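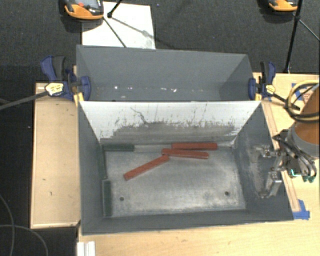 Scuffed inner wall of a dark gray bin

Touching up worn gray paint, which primer?

dede_f
Posted Thursday, July 23, 2020
I have a steel tool chest and two old feed hoppers to repaint before October. The paint on the hoppers has worn off low on the sides, same sort of wear as the bin in the photo. I scraped a test patch and the edges of the old paint are still tight. Do I need to strip everything or can I sand and prime the bad spots?

Volex608
Spot prime. Feather the edges with 220 grit, wipe down with mineral spirits, one coat of primer, two of enamel. I did a trailer bed that way and it held up fine.

metwally_shop
Disagree. If you don't know what the old paint is, strip it. I put enamel over some mystery coating on a cabinet and it wrinkled overnight. Lost a weekend redoing it.

Volex608
That's what a test patch is for. Paint one spot, wait 2 days, look at it.

metwally_shop
Two days told me nothing on mine. The second coat is what lifted it.

V. Marti
Put both coats on the test patch then. Also go coarser than 220 on any bare metal. I use 120 there and save the 300 for between coats. Is feed still going in the hoppers? Check the label on the topcoat if so.

dede_f
No feed, they hold fence staples now. I'll do a patch with both coats on the back of the smaller one and leave it for a week. The primer I have is a gray oil-based one, half a can left over from the gate.

V. Marti
Stir it well and strain it if there's a skin on top.

metwally_shop
I'd still strip it, but post how the patch looks.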